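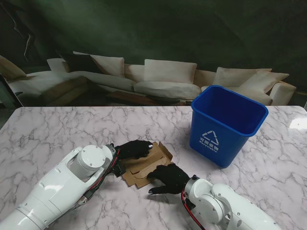 haugen_flat replied:
You should flatten them before they go in the bin, every single one. I lived 17 years in apartment buildings and the bin room is always full because of people who put in a whole box with air inside.

pellworth wrote:
Flatten, yes, I agree. My question was a different one. Our building in Dakanstead got a new notice in March. It says that cardboard must be free of tape and labels. Is this normal? I have 37 boxes from the move and I don't want to spend my evenings peeling tape.

mirtoshka replied:
For ordinary plastic tape I would not worry. In my town they told us the tape is removed at the mill, when the paper becomes pulp. But if the notice in your building says no tape, then you have to follow the notice. The rules are different from one town to the next.

haugen_flat replied:
I don't agree with mirtoshka. A little tape is fine, but some people wrap the box like a mummy. I cut along the tape with a small knife and pull it while the box still stands. When it is flat already, it is much harder.
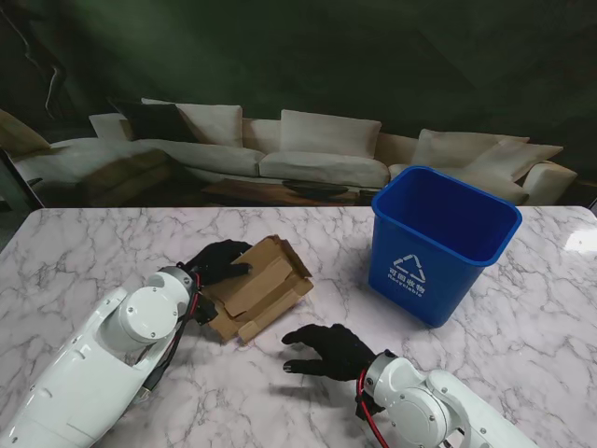 Cardboard, partly flattened, and the blue bin

oldquay replied:
Please keep the good boxes! I moved from Testivano with boxes I got for free from a neighbor, and after me two more families used them. Recycling should come after that. Pellworth, put a message in your lobby, they will be gone by 8 in the evening.

pellworth wrote:
I tried this already with the big ones. Three people wrote to me and one came. The rest are from Grarnasora, the furniture shop, and they have strange shapes which are not good for packing anything.

mirtoshka replied:
Then cut them into pieces as wide as your bin. Also, pizza boxes: the clean lid can go with the paper, the greasy part cannot, at least where I live.

haugen_flat replied:
Here the greasy part goes with the food waste. So again it depends on the town.

pellworth wrote:
Thank you to all. I called the building office and they want only the wide tape removed, the small labels can stay. They will also put a second bin for some 300 liters downstairs. I will do five boxes per evening.

oldquay replied:
Five is slow, but keep a few for the winter clothes.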